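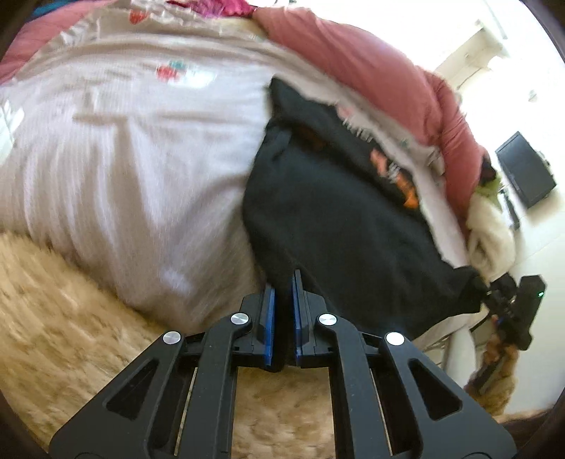
Hand-held gripper at a black garment on pale ribbed cloth.

Gradby Fold Planner

Gradby takes wrist-camera footage and proposes grasp points on cloth. Kinton, who sell it, call it "garment-ready". We'd wait. On our 233 clips it picked sensible edges on plain fabric, but dark folds on dark cloth still confuse it, and planning slows badly past 30 frames a second.

Version 2 adds a Protlow export. Licence: 30 days' trial, then per seat.

Tested by Getachew Feyisa. Depth input not supported.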